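### 3.2 Household storage habits

Households in Wividside and Illey were asked how they stored dry goods at home. Of the 1658 forms sent out, 1282 came back complete. Kitchens in Illey were smaller, and more people there kept flour and rice outside the kitchen – in a hall cupboard or the laundry.

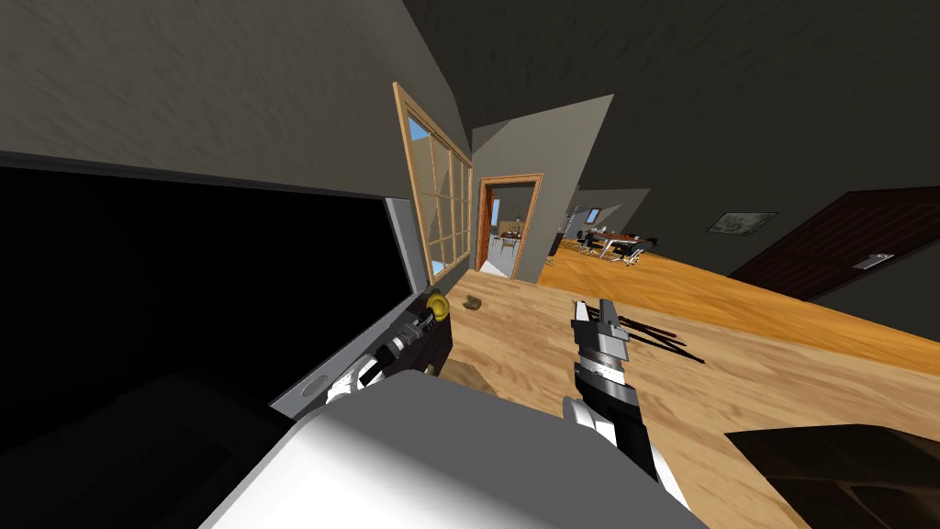
**Figure 2.** Simulated view with a gripper against a small yellow round object.

Screw-top jars were the most common container in both towns, followed by the original packet closed with a peg or rubber band. Respondents who bought in bulk favoured jars. A follow-up in November visited 72 homes, where labels were checked against contents. Unlabelled jars were common in Wividside, mostly holding flour or sugar. We grouped these with labelled jars in the analysis, as MacLeod and Jitach, the two smaller localities, had too few of either to compare.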